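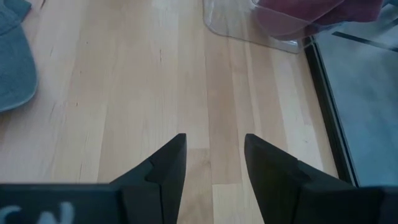

Figure 2. Pale plank flooring in the main room, with part of a grey-blue fabric item at the top left.

4. Resting places and shape loss in small soft goods

4.1 Surfaces

The main room at Hurnville has a light wooden floor laid in long, narrow boards (Figure 2). The tone varies from near cream to a warmer tan, and fine scratches and small dark flecks can be seen on the boards. These features matter to the study for two reasons. A dark flock fibre left on a cream board is easy to see, whereas a pale grey one is not, so lint counts from the floor favour dark goods unless a correction is made. The seams also hold fibre that a dry cloth passes over. We therefore took floor samples with adhesive film laid along the boards, and a second set laid across them, and report only the higher of the two values for each position.

The second surface is a light wooden tabletop with a visible butcher-block grain. It was wiped before each session and left to dry with the window closed. No cloth, mat or tray was placed between the goods and the wood. Earlier work by the same group had used a felt mat, and the mat was found to take up most of the loose fibre before it could be measured.

A third class of resting place is the raised support. Several of the hats were kept on clear acrylic display stands towards the far side of the table. A stand carries a hat from inside the crown and keeps the brim or cuff clear of the wood. It also takes up room, and in an ordinary household it is the first thing to be given up when the table is wanted for something else.

4.2 Goods

The full set held 73 items and was drawn from household donations received in October. It consisted of hats, caps, socks, gloves and small scarves. Items with wire, card or moulded plastic inside were left out, as were items with a visible repair. Each was weighed, washed once at low temperature in a Fenilau drum, dried flat and weighed again. The washing step was not intended to imitate normal care. Its purpose was to bring the goods to a common starting state, and a small number of felted pieces that did not recover were withdrawn.

Goods were sorted by construction. Group K covers knitted items made in one continuous piece, which have no seam to hold them in any particular form. Group P covers items built up from stitched panels, where the seams act as light ribs. Group T covers tubular goods, chiefly socks. The sorting was done by hand by two of the authors working apart, and disagreements were settled by a third. Most of the disagreements concerned soft caps with a fleece face, in which the seams are hidden under the nap and can be found only by pressing.

Colour was recorded against a printed card but was not used in the analysis. It is given in the item list so that readers can match entries to the plates. The card has no good equivalent for heathered greys, and the entries for those items should be read loosely.

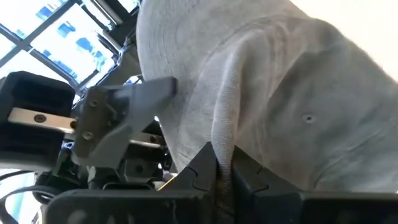 Grey fabric item with stitched panels
Small round eyelet and a pinched fold

4.3 Folds, creases and the pinch mark

We use "fold" for a bend in the cloth that goes when the item is lifted and let hang. A "crease" stays. A "pinch mark" is a short crease made when a small amount of cloth is gathered and pressed on both sides, as occurs whenever a soft item is picked up by a point on its surface. Pinch marks are seldom reported in the storage literature, which deals mainly with long folds under load. In daily tidying they are by far the more common form of disturbance.

In soft grey goods with a slightly fuzzy face, a gathered fold tends to draw broad diagonal folds across the rest of the surface. These secondary folds are shallow. They run towards the gathered point and cross panel seams without much change of direction, provided the seam allowance is narrow. Where the allowance is wide the fold stops at the seam and a second one starts beyond it, slightly offset.

Eyelets were treated as fixed points. A small round eyelet with a raised rim resists bending, and in our measurements the cloth next to it was flatter than cloth at the same height elsewhere on the item. Boris Omerović suggested using the eyelet as a reference for the other readings on each cap. This was adopted for the whole of Group P. Caps without an eyelet were marked with a single tacking stitch in the same position, removed afterwards.

Mark depth was read with a Sodar profile gauge under a side light. Three readings were taken and the middle one kept. The gauge has a flat foot that presses the nap slightly, and the depths given for fleece are therefore lower than those for plain knit of the same thickness. We have not tried to correct for this. A non-contact method would be better suited to the material, but none was on hand for the main series.

4.4 Twist in tubular goods

Socks and similar pieces behave differently. When a tube of knitted cloth is drawn out between its ends, the wales seldom stay parallel to the pull. The tube turns about its own length and settles into a loose spiral. On release part of the turn remains. For Group T we accordingly recorded the angle between the heel line and the cuff in addition to the overall length, with the item laid down gently and left for ten minutes.

Length recovered well in nearly all cases. The angle did not. A sock that had been stretched and put straight down kept a visible twist at the ankle, and pairing two such socks face to face produced an uneven roll that came open in the drawer. Giving the item one light shake before it was laid down removed most of the turn.
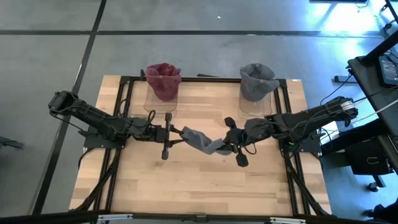
The shake should be made from the cuff. When it is made from the toe, the heavier end swings and the turn is only moved along the tube, where it appears again just below the cuff. Dardo Yáñez repeated the comparison with thicker socks in a Tran wool blend and found the same tendency, although the remaining angle was smaller at every step. Very short socks showed almost no twist under either treatment and were excluded from the fitted line.

4.5 Knitted crowns

Knitted hats with a floppy crown present a different problem, as their intended form is not defined. A crumpled crown may be how the hat is worn. We took the view that shape loss in Group K can be judged only at the band, and the crown was left out of the score. Band width was measured at the front and at each side, first after a period on the stand and then after the same period lying on the wood.

Items on stands kept a more even band. The difference was clear in loose ribbed knits and slight in dense ones. Against this, the stand left a shallow dome in the thinnest crowns that could be felt from outside, and two owners regarded it as damage. Amedeo Sala has proposed a wider cap to the stand, which would spread the load, but this was not tested within the present series.

4.6 Recording and limits

Readings were entered by hand on paper sheets and copied afterwards. The complete record runs to 1,000 entries, including repeats. Imad Kassab checked the copied entries against the sheets, and the corrections are listed with the item data. Sheets on which the resting surface had not been noted were discarded whole.

The results apply to clean, dry goods handled singly. Stacked items were not examined, and neither were items stored in bags. Room humidity was read at the start and end of each session but not between, so short changes, such as those caused by opening the door to the drying room, are not represented. The effect of humidity on mark depth is taken up in Section 5, together with the lint values for the floor.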